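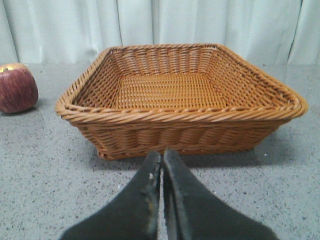 Wrist view on Tamiru, fingers nearly closed in front of the basket, apple off to the left.

Stakgate shop meeting, 15 Jul 2025
There: Hamdia Gudeta, me (Wubit Hadgu, typing this up, sorry for the typos!)

1. Gripper. I've put 17 hours into Tamiru's fingers since May and I'm still fussing with them. Hamdia wants softer tips so we don't bruise fruit, and I said fine, if she prints them :)

2. Apple-to-basket task. We agreed on 15 tries per evening, same basket every time. I'll keep the log.

3. Money. We have $97 left. New wrist cable first, then tape. Agreed.

Next meeting at 6, my garage. Hamdia brings the drill back!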